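Chapter 4
Paths, Edges and Leaf Litter

In this chapter
How a path changes the ground beside it
What happens to leaves after they fall
Reading the edge of a path
Making your first verge transect

Key words: verge, leaf litter, decomposer, humus, runoff, transect

Most of us walk on paths so that we can look at something else. We look at the pond, the hilltop, the dog up ahead. In this chapter I want you to slow down and look at the path itself, and above all at its edges, and I promise there is more going on there than you can fit in one notebook!

Chapters 2 and 3 took us into the middle of things: the deep shade under a closed canopy, then the open meadow. Those are wonderful places, but they can be a long bus ride away. A paved path with bushes beside it is something nearly every reader can reach on foot, and you don't need permission, boots or good weather. You need a pencil, a ruler and a willingness to crouch while joggers go around you.

Let's start with what a path does. Pavement is hard and sheds rain, so water that would have soaked in runs off to the sides (we call this runoff). It also gets walked on, ridden on and sometimes swept. The soil right next to it tends to be packed down by people stepping aside to let others pass. A stride or two farther out, the soil is looser, the shade is deeper and things are left alone for longer. So in the space of a few steps you can cross several small worlds, each with its own moisture, light and traffic.

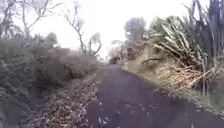
Leaves are the best clue we have to those differences. A leaf that lands on open pavement has little to hold it there. Wind slides it along, feet and tires break it up, and sooner or later it reaches the side, where stems, twigs and other leaves catch it. Once a few are caught they catch more. This is why leaf litter so often lies thick along a verge and thins out toward the middle of the path, and why the line between pavement and ground can be so hard to draw. Where exactly would you say the path stops? Keep your answer in mind, because we'll argue about it in Section 4.3.

Then the slow work begins. Fungi spread fine threads between the layers. Springtails, mites, woodlice and earthworms shred and swallow what the fungi have softened. These are the decomposers, and between them they turn last season's leaves into humus, the dark, crumbly stuff that holds water and feeds roots. Lift the top leaves of a deep patch and you may find whole ones, then torn ones, then bits with only the veins left, then something you'd simply call soil. I have been doing this since I was a student and I still get a little thrill when I reach the vein layer.

Shrubs matter here too. A dense bank of them slows the wind at ground level and shades the litter, so it dries out less quickly. Bare twigs don't always mean a dead plant, either; many shrubs and trees drop their leaves and carry next year's buds right through the cold months. Look closely before you write "dead" in your notes!

Before you read on

Find a path near you that has plants on at least one side. Go once in the early morning and once in the late afternoon, on a Sunday if that's when you have time. At each visit, mark a line 125 centimeters long, starting on the pavement and running straight out into the verge. This is your transect. Measure the depth of the litter at every 25 centimeters and write down what you find, including zeros. Put everything back the way it was when you finish.

Bring your numbers to Section 4.1, where we'll turn them into a profile and compare it with the one Latifa Bennani's class made on the Clurkard path in May. Theirs had a bump in it that took us a whole afternoon to explain.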